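Le tri des petits objets : méthode retenue et observations

Publié le 11 mars 2020
Rubrique : Organisation

Il avait été annoncé dans un précédent billet que la question des objets dépourvus de place attitrée ferait l'objet d'un traitement séparé. Le rangement des livres, du linge et des papiers obéit à des règles connues, que chacun applique avec plus ou moins de constance. Il en va autrement des pièces de jeux de construction retrouvées sous les meubles, des outils à main revenus du garage et des accessoires dont l'usage s'est perdu. Ces objets circulent d'un tiroir à l'autre pendant des années.

L'inventaire dressé au mois de janvier a porté sur l'ensemble du rez-de-chaussée et sur le palier. Il a permis de recenser 151 objets sans emplacement défini. Le chiffre peut surprendre pour un logement de dimensions ordinaires. Il comprend toutefois le contenu du meuble d'entrée, qui n'avait pas été vidé depuis l'emménagement, ainsi que deux boîtes à chaussures provenant de la maison de Brophy.

La première tentative reposait sur un classement par matière. Elle a été abandonnée au bout de deux soirées. Un jouet et un ustensile de cuisine peuvent être faits du même plastique sans avoir vocation à partager la même étagère. La deuxième tentative, par pièce de destination, a donné de meilleurs résultats, mais elle supposait de connaître la destination de chaque chose, ce qui n'était pas le cas d'un bon tiers du lot.

Le procédé finalement adopté est celui du bac à deux compartiments. Tous les objets à trier sont déposés du même côté, sans ordre particulier. L'autre côté demeure vide au commencement de la séance et ne reçoit que ce qui a fait l'objet d'une décision. La durée d'une séance est fixée à 20 minutes. Ce qui n'a pas été examiné dans ce délai reste en place jusqu'à la séance suivante.

Il est recommandé de poser le bac au sol, sur un tapis ou une moquette. Les petites pièces qui tombent y roulent moins loin que sur le carrelage, et les parois du bac permettent d'appuyer les objets longs, qui tiennent mal à plat parmi les autres. Une teinte neutre facilite le repérage : une brique de construction bleue ou un outil rouge s'y distinguent immédiatement.
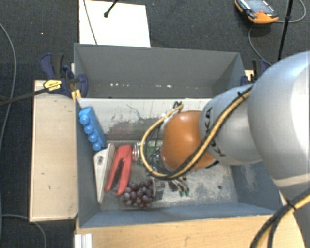 Mélanger les jouets et les outils dans un même compartiment est une erreur, objecte Aoife Moynihan, car les enfants viennent aussitôt y chercher leurs briques et repartent avec la pince. Elle préconise deux bacs distincts, dont l'un serait rangé en hauteur dès la fin de la séance. Elle ajoute que le tri des jouets gagne à être fait avec les intéressés, même s'il s'en trouve ralenti.

L'objection est recevable. La règle a donc été complétée sur un point : les outils à main sont retirés en premier, avant tout autre examen, et les objets pointus avec eux. Le mélange initial est en revanche maintenu. Une séparation préalable exigerait un premier tri, et l'expérience du meuble d'entrée a montré que ce premier tri n'était jamais fait.

Pour chaque objet, trois issues sont admises. La première est l'attribution d'un emplacement, inscrit au crayon sur une feuille conservée dans le buffet. La deuxième est le don. La troisième est la mise en attente, dans une boîte fermée et datée, qui sera rouverte une seule fois. Le retour dans un tiroir « provisoire » n'est plus autorisé. Cette disposition a suscité quelques protestations à table, notamment au sujet des piles et des bouts de ficelle, pour lesquels une dérogation a fini par être accordée.

Les briques de construction ont reçu une boîte à part, placée au bas de l'étagère du séjour. Les pièces isolées appartenant à des jeux de société incomplets posent une difficulté plus sérieuse. Teresa Ó Dhubhghaill avait proposé de les conserver toutes pendant un an ; le délai a été ramené à six mois, faute de place. Les pions d'un jeu dont la boîte a disparu sont désormais regroupés dans un bocal.

À ce jour, 24 objets demeurent en attente. On y trouve une clé plate sans serrure connue, deux embouts de tuyau, un couvercle qui ne correspond à aucun récipient de la maison et plusieurs pièces blanches allongées provenant, selon toute probabilité, d'un meuble démonté. Darragh Tierney a bien voulu reprendre les embouts s'ils se révélaient adaptés à son arrosage.

Le palier sera traité selon les mêmes modalités. Les lecteurs disposant d'une solution pour le rangement des vis dépareillées sont invités à la faire connaître dans les commentaires. Les bocaux ont déjà été essayés, de même que la boîte à compartiments, dont le couvercle s'ouvre dès qu'on la penche.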